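Gripper opens by itself when the arm turns the wrist fast, no error on screen

Posted in: Robots and Cells > Faults and Safety
Tags: gripper, cable, protective stop, dropped part

Odair Frota

Hello all. I am maintenance technician in a small plant in Prullstead and I take care of one arm with a two-finger electric gripper. English is my third language, so please ask me if something is not clear.

The problem started in March. The arm takes a part from the machine, goes back, turns the wrist and puts the part on the outgoing side. Sometimes, during the turn of the wrist, the gripper loses the part. The program does not stop. The arm continues to the place position, opens a gripper which is already open, and goes back for the next part as if all is well. There is no alarm and nothing in the fault list.

In the last week I wrote down each case. We had 2 drops in 800 cycles, both during the same turn. It does not sound like much, but one of the parts went over the guard and landed on the walkway where people pass. After this I stopped the cell and the shift leader agreed. 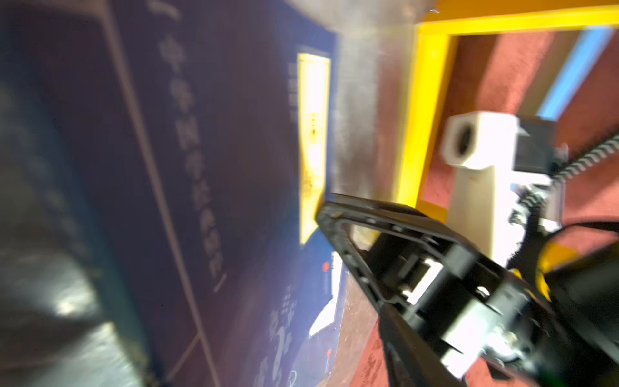
What I checked until now: the finger screws are tight, the grip force is set to 55 percent as before, and the supply at the cabinet is normal when the arm stands still. If I move the wrist slowly by hand mode, I cannot make the fault happen. With full speed and no part it happened one time, and the fingers opened a little and then stayed there.

My colleague wants to raise the grip force and start again. I am not comfortable with this, but I cannot explain to him why. Is it the cable, the gripper, or the program? And how can I make the robot notice that the part is gone?

8 replies, 3 shown (sorted by votes)

wernusach_cells

You are right to be not comfortable. More force will maybe hide the fault for some days and then it will come back with a faster flying part.

From what you write I would look first at the gripper cable. A fault which comes only in a fast wrist turn, and never with slow movement, is very often a broken wire inside good-looking insulation. The contact opens for a very short time, the gripper restarts, and many grippers go to a default state after restart. Yours perhaps releases. Read in the manual what your model does when it loses power, and do not trust what another person remembers about his.

I would do it in this order:

Lock out the cell before you put hands near the wrist. If the part is still in the fingers, support it first.
Unplug the gripper cable at both ends and look at the pins. A pin that is pushed back is easy to miss, so use a lamp.
Connect a meter for continuity on each wire, one by one, and have a second person bend the cable slowly along its whole length. Pay most attention to the last part before the connector. Use a meter that beeps, the numbers on the display are too slow for this.
If you find nothing, change the cable anyway, if you have a spare. Run at reduced speed first, with the guard closed and no people on the walkway side.

The second thing is separate from the cable and I think it is more serious. Your program does not check the grip. Most electric grippers give a signal "object detected" or a finger position. Read it after closing, and monitor it during the whole move until the place position. If the signal goes away, stop the arm and call the operator. A check only before the move would not catch your case.

And third, the guard. If a part can go over it, the guard is too low or the move is too fast for this part, also when the gripper is healthy. Please take this to the person who signed the risk assessment. I would not restart in automatic before this is answered.

Lazăr

Had the same thing. Changed cable, ok now.

Cladov_service

I agree with the first reply in general, with one correction. Continuity with the meter can be good and the cable can still be bad under load. The current of a meter is tiny, and two or three remaining strands of copper are enough to make it beep. We had a cable which passed this test twice and still failed in production. If you can, record the supply voltage at the gripper side during the fast turn, with a logger, and with nobody inside the guard. A short dip at the moment of the turn tells you much more.

Also look at how the cable is fixed. If it is pulled tight at the end of the wrist rotation, the new cable will die as the old one did. Turn the wrist to both ends slowly in manual mode and look if there is still some slack. On one of our machines the program rotated the wrist the long way, 122 degrees more than necessary, after somebody taught a point again. We corrected the point and the cables live longer now.

About the missing alarm: check if the gripper has its own event log, apart from the robot's log. A restart is often written only there.

Odair Frota

Thank you to all. I changed the cable yesterday evening. In the old one, with the insulation cut open near the connector, one supply wire was almost completely broken, only a few strands were left. The meter did beep on it, so Cladov_service is right.

The gripper log had restarts in it. I did not know this log exists.

I have now put the object signal in a background check, and I tested it at low speed with a foam piece which I pulled out of the fingers using a string from outside the guard. The arm stopped each time. The cell is still not in automatic, we wait for the decision about the height of the guard. I will also look at the slack this week, thank you for the tip about the taught point.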